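Subject: Re: [choo-data] button panels and the laundry set, where we stand

Hi all,

Replying to several threads at once so the numbers end up in one message.

On March 2 the plan said:

> We want 800 accepted episodes before the first training run on
> the mixed set, with no single task taking more than 300. Panels
> first, then laundry. If a task is too easy, stop collecting it and
> spend the hours on something else. Please write the prompt text
> before you start a batch and not after, because the wording drifts
> once people have seen what the arm does.
>
> I would also like the wrist view kept for everything, even when it
> looks useless. We can drop it at training time. We can't get it
> back if it was never saved.

I agree with most of that and have been following it. Panels are at 300 and closed. Laundry is open, and everything we still owe has to come from there or from the shelf tasks.

On the wrist view, I was the one who wanted to drop it, and I have changed my mind for the panels. With the arm low and tipped back, a lot of what the camera gets is ceiling and ductwork, and the buttons end up in one corner. But that corner is where the fingers are, and the head camera often has the arm in the way at just that point. I went through one Tremix batch with the wrist stream hidden and could not say which button was being approached in a fair number of episodes. With it turned on I could. The labels are small and I would not count on the model reading them, but the arrows next to the top two buttons are clear enough to use in prompts.

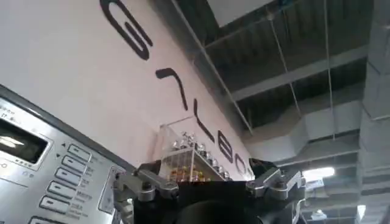

Yu-na Cheon wrote back that the angle itself is the problem. If the panel only ever shows up on the left, tilted the same way, the model will learn the tilt and fall apart when the base is parked somewhere else. She would rather throw out a third of the panel episodes and collect them again from other starting poses than train on all 300 as they are.

I don't want to throw any out yet. What I propose is to hold the panel set at 300 for the first run, then swap in new ones from other base positions and compare. If the swap helps we will know how much, and if it doesn't we have saved ourselves the work. Yu-na, if you have a list of base positions you would like, send it and I will put it in the Birix config under a separate tag.

Now laundry. The steps below are what I have been asking operators to do. They differ a little from the wiki page, which still describes the old single-arm setup at Flirkoslow. Please use these until I get the page fixed.

1. Write the prompt first. Name the machine by its label, so "dryer 1" or "washer 1", and not "the left one". The base moves between batches and left stops meaning anything.

2. Set the doors before you start recording. Both open is the default. Vary this between batches but not inside one.

3. Put one garment in the drum. Change where it lies each time. A dark or dull color against the lower part of the drum is harder for the detector than a bright one, so use both.

4. Grasp the basket by its edge. Tilted grasps are fine and should be kept, including the steep ones. Do not stop an episode just because the basket is at an odd angle. We have plenty of level baskets already and very few of the other kind.
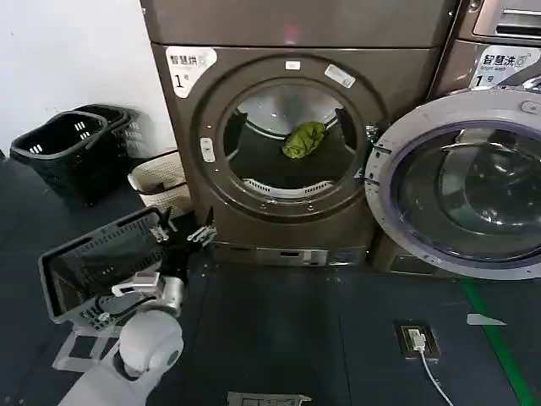 5. Leave the other baskets where they are. They are different colors and patterns on purpose, and the prompt has to say which one is meant, for example "the gray basket".

6. Watch the cable on the floor in front of the dryer. Keep it in view if you can, but don't drive the base over it. Two operators have asked if it should be taped down. Yes, tape it, and note the batch where that changed.

7. Mark the episode as accepted, failed or recovered. Recovered means the grasp slipped and the operator got it back without a reset. Those are worth more to us than the clean ones, so please don't file them under accepted to save time.

We go in batches of 5 with a short check between. I know that feels slow. The check has caught a frozen head stream twice now, and both times we lost one batch and not a whole afternoon.

Two things I still need from the list:

- Does anyone object to counting recovered episodes toward the 800? I would like to.
- Who is using the Choo export script? It drops the prompt field when there is a quotation mark in it. I have a fix but don't want to push it in the middle of somebody's run.

I will start the next laundry batch at 2 and keep going until the arm needs a break.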